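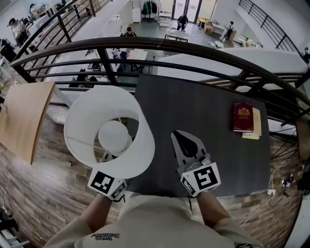 A white table lamp and two books on a dark gray tabletop beside a mezzanine railing.

Setting Up a Small Reading Table by a Railing
Updated 23 August 2022

A landing or mezzanine often has just enough space for a narrow table, a lamp and a few books. The light from the open side is good during the day, and you don't give up a corner of the living room. The same spot has a few problems that a table against a wall doesn't have. Things can fall a long way, cords have to cross the floor where people walk, and dust comes up from the room below.

These tips cover the table, the lamp, the books and the cords, in the order you would deal with them when setting up or cleaning.

Placing the table

Measure the space before you carry anything upstairs. You want a clear walkway behind the chair when someone is sitting in it. If the chair has to be pushed in every time a person goes by, the table is too deep for the spot.

With a curved railing, a straight table edge will only come close to it at one or two points. Leave a gap you can get a hand and a duster into. A table jammed up against metal bars will knock on them every time somebody leans on it, and the finish wears through at the contact point. If it has to be close, put a felt pad on the edge of the table at that point. Self-stick pads from the Kubo range hold fairly well, but wipe the surface with rubbing alcohol on a cloth first and test a hidden spot if the table is painted.

Check that the table doesn't rock. Brick-pattern floor tile is rarely dead level across the joints. Turn the table a little at a time until all the legs sit on the face of a tile, and use a pad under the short leg only if turning doesn't fix it. Folded cardboard works for a day or two and then flattens.

Don't put anything a small child could climb next to a railing, and that includes the table and chair. If children live in the house or visit often, pick another place.

What goes near the edge

Keep the railing side of the table for things that are wide and heavy for their height. Books lying flat are fine. Anything that can roll goes on the other side or in a tray: pens, glasses cases, cups, batteries. A tray with a raised lip is the cheapest fix there is. The Lindura tray we use is shallow enough to read over and deep enough to stop a pencil.

A lamp is top-heavy, and it shouldn't have its shade hanging out past the edge of the table for everyday use. Put the base at least a hand's width in from the edge. Move it by the base or the stem and never by the shade. Pulling on a fabric shade bends the ring that holds it, and after that it never sits straight.

Cleaning a white fabric lampshade

White shades show dust sooner than any other color, and the dust turns gray-brown if it's left on. Once a month is enough in most houses.

Switch the lamp off, unplug it, and let the bulb cool. Take the shade off if it comes off easily. Some are held by a threaded ring under the socket, and it only needs to be finger-tight when you put it back.

Go over the outside with a lint roller, top to bottom, turning the shade as you go. Press lightly. Use a fresh sheet as soon as the old one looks gray, or you will be putting dust back. A clean, dry paintbrush with soft bristles does the inside and the top and bottom rims, where most of the dust collects.

For a mark that won't brush off, try a dry white eraser first. Many drum shades are fabric glued to a plastic liner, and water gets into the glue and leaves a brown line. If you do have to use water, use a cloth that is barely damp, dab, and dry the spot right away with a hair dryer on the cool setting. Don't dunk a glued shade. Sewn shades can sometimes be washed, but read the tag.

A tilted shade can usually be straightened. Look at the wire ring and find the arm that is lower than the others. Bend it back by hand, a little at a time, with the shade off the lamp.

The bulb

Wipe a globe bulb when it is cold, with a dry microfiber cloth. Dust on a bulb takes more light than people expect, and on a round white bulb you don't see it until you wipe half.

Check the label inside the socket for the highest wattage allowed and stay under it. With LED bulbs the heat is much lower, but the limit on the label still applies. For reading, pick warm white. A frosted or white globe is easier on the eyes than a clear one when you can see down into the shade from a standing position, and on a table near a staircase that happens often.

If the bulb flickers, turn the lamp off, unplug it, let it cool, and check that the bulb is screwed in snugly. If it still flickers with a new bulb, the problem is in the socket or the switch. Stop using the lamp until it has been repaired.

Stacking and cleaning hardcover books

Lay the biggest book on the bottom. When a smaller book is underneath, the covers of the top one have nothing to rest on at the corners and will start to droop. Two or three books in a stack is plenty for a table this size. More than that and you will be pulling from the bottom.

Keep books out of direct sun. Red cloth and red coated covers fade faster than most, and if a book is left partly covered by another one, you get a hard line where the top book was. Swap the order now and then, or close the blinds in the middle of the day. In June the sun gets to parts of a landing it doesn't touch for the rest of the year, so look again at that time even if the table was fine in winter.

Dust a hardcover with it held firmly shut, brushing away from the spine so the dirt doesn't go down into the binding. For gold lettering or a gold crest, use a dry soft brush and nothing else. Cleaning sprays, erasers and damp cloths can all take the gold off, and it can't be put back at home.

Pale covers and page edges pick up hand grease. A soft dry-cleaning sponge, the kind sold for soot and wallpaper, lifts a good part of it. Wipe in one direction and cut off the dirty face of the sponge when it stops picking up.

Don't set a glass on a book, even for a minute.

Power strips and loose cords

A strip on the floor with cords piled over it collects dust and gets kicked. Sort it out once and it stays sorted for a good while.

Unplug everything, including the strip. Pull the cords apart one at a time, starting from the plug end. White and black cords in the same tangle are easier than all one color, so do the smaller group first and lay it aside. Put a label at each plug. Masking tape folded over the cord and written on with a marker is good enough, though it will need redoing every couple of years.

Wipe each cord with a dry cloth and look for cracks, flat spots and bare wire. Throw out any cord that has one. Taping over it is not a repair.

Take up the extra length in a loose loop and hold it with a hook-and-loop strap. Don't coil it tight, and don't use wire ties, which can cut in. We bought a pack of 19 Unovton straps, and it did the landing and the TV cabinet with two left over.

Fix the strip to the wall above floor level if it has mounting slots. If it doesn't, stand it in an open-topped box with cord notches at the ends, and leave room for air. Keep cords away from the walking side and never run them under a rug. Don't take a cord through the railing to reach an outlet downstairs. If the nearest outlet is too far off, have another one put in.

Shoes need their own place away from the cords. Laces catch in loops of cable, and wet soles next to a power strip are a bad idea. A boot tray at the top of the stairs is enough for two pairs.

Dusting the railing

Do the railing before the table, since the dust drops. Start with the top rail and work down one bar at a time. An old cotton sock over your hand does both sides of a bar in one pass. For a black metal railing, follow with a damp cloth and a drop of dish soap, then dry it. Black paint shows water spots.

Where the posts meet the floor, use a stiff brush and a vacuum. Lay an old sheet on the floor below first if there is furniture under the edge, and choose a time when people aren't sitting there.

While you are at it, give each post a push. A post that moves needs its fixings looked at before anyone leans on it again.

What it cost

Our own table spot came to 225 dollars in all. The lamp was 61 of that, the Sata floor pads and the straps were small change, and most of the rest was the table. The books we already had.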